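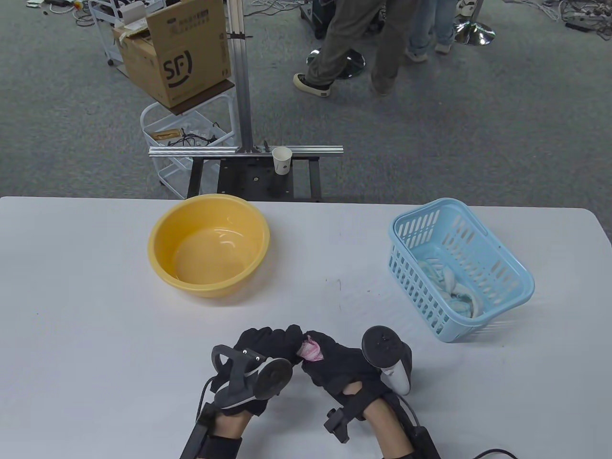
Yellow basin and blue basket on the work table.

Kavton Puzzle Pages - README
Last updated Feb 21, 2020

Kavton is a set of text records for children's activity books: mazes, word searches, dot-to-dots, coloring pages and sticker scenes. There are 1,462 records, one per page. Each gives the book code, page number, activity type, the instructions as printed, and the suggested age.

Where the pages come from
All of the books were put out by Treltthorpe or by its younger imprint, Sorow. Sticker books are only in the Sorow part. Page art is not included. 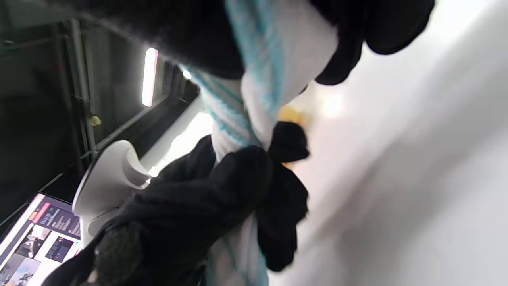
Files
pages.csv - main table, one row per page
types.csv - the 11 activity types and their short codes
answers.csv - solutions for word searches and crosswords
mathias.txt - notes on the Mathias series, which restarts its page numbers in every chapter

Known problems
Ages are copied from the back cover, so a hard maze in a book for age 5 is still marked 5. Spelling follows the printed page, including mistakes. A few dot-to-dots have no instructions at all and the field is left blank. 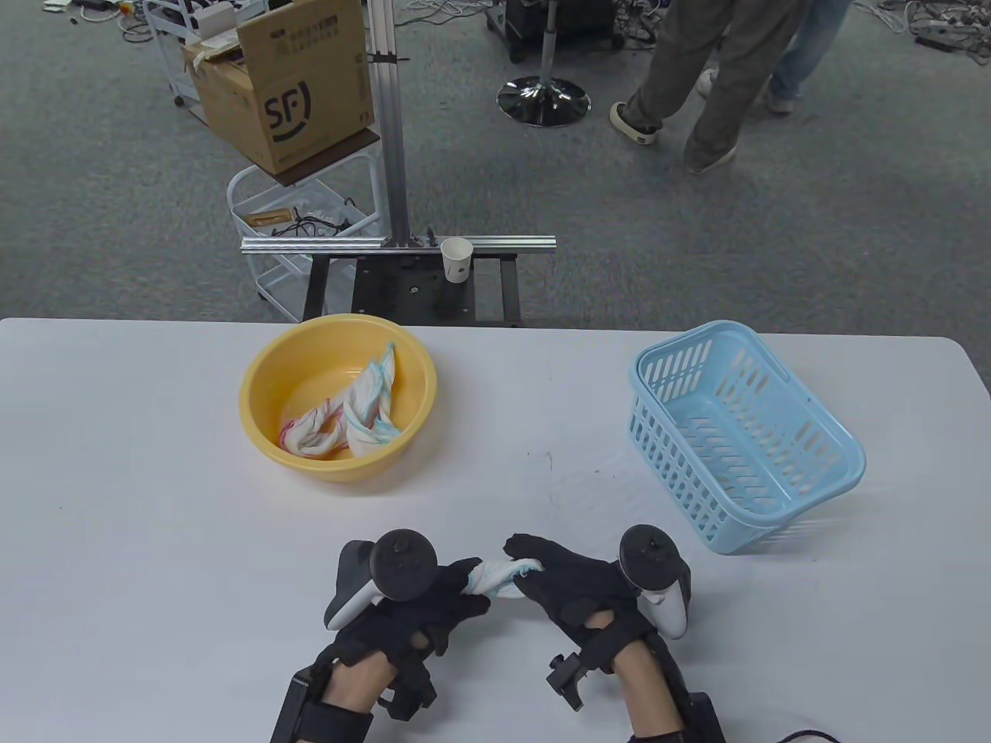 Two-page spreads are stored under the left page number only. If you need both pages, check the spread column first.

Changes since January
Added 800 answer rows. Merged "spot the difference" and "odd one out" under one code - older scripts that use SPD will need a fix.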